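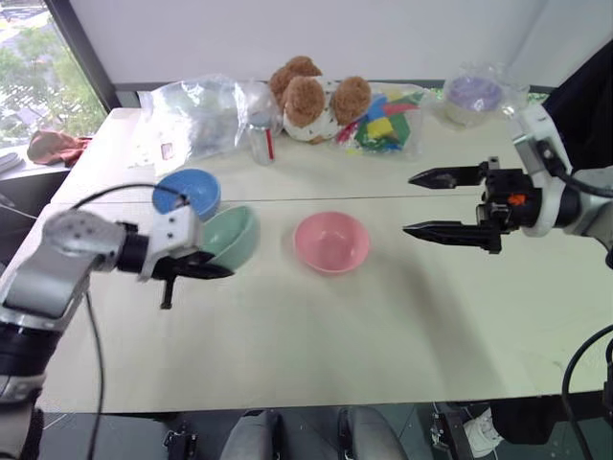
The open day at Clistside began at 10 in the morning, and by the time I got there the free pastries were gone and a good crowd had settled around the robot table. I had asked for half an hour with the engineer who runs the bowl demo. I got it, in pieces, between groups of visitors. She works for Auer, the small firm that sets up the arms and writes the training software, and she agreed to talk as long as I left her name out.

I started with the question my readers send me most. Why bowls?

"Because everyone has them and everyone stacks them," she said. "You do it without looking. For two arms it's a real job. You have to find the rim, close on it, lift it level and let go at the right moment."

Fine, but people have been stacking bowls for a very long time at no cost. I asked what a kitchen would get out of this. She didn't pretend it was close. "Today, nothing. I wouldn't sell this to a kitchen. I'd sell it to somebody who wants to know what the next five years look like."

I have heard about the next five years before. I heard about them at Flurnach, where a machine folded one towel while a man from marketing talked over it.

She laughed at that, a little. "We've recorded 2269 runs of this task," she said. "I can show you the bad ones too."

How many were bad? She checked her laptop. Of those runs, 972 had been marked as not good enough to learn from. I said that sounded like a lot. She said it depended on what you call bad – a bowl set down crooked counts, and so does an arm that takes too long to make up its mind.

What about pace? The sign by the door promised "human-level handling," and I wanted to know whose hands they had in mind. "I didn't write the sign," she said. She put a clean run at 30 seconds. My own guess for the same job at my sink is four, and I'm not fast.

We talked about the bowls themselves. There's a blue one, a green one and a pink one, and I suspected the colors were doing the machine a favor. Would it cope with three white bowls on a pale table?

"Worse," she said. "It would cope worse. We're working on that."

I liked her for that answer. It was the first one all morning that I couldn't have found in the brochure.

Then I asked about the toys and bags along the wall, a curly-haired bear among them. She said clutter is good for the software, which has to learn what to leave alone. I pointed out that clutter at the back of a table is politely out of the way. In my kitchen it's in the bowl.

"Then come back when we've done that part," she said.

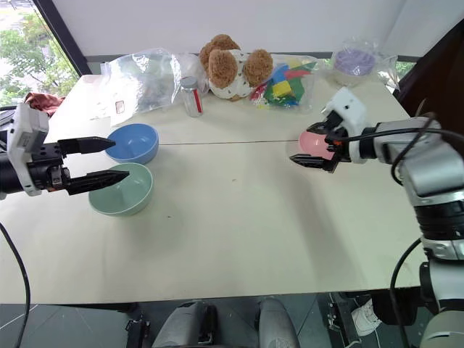 What it costs, and who pays

On money she was more careful. The project, called Putine, has 13 months of funding left, and she wouldn't say where it came from or what the pair of arms had cost. "More than a dishwasher," she said. I asked how many dishwashers. She said she'd have to get back to me, and so far she hasn't.

I also asked whether anyone would lose a job over this. She thought the work would go to places that can't find staff. Maybe so. I've heard that at every open day I've been to, and I have yet to meet the employer who put it in writing.

The next group was already lining up, so I thanked her and went to look for coffee. It came from a machine, and it wanted exact change.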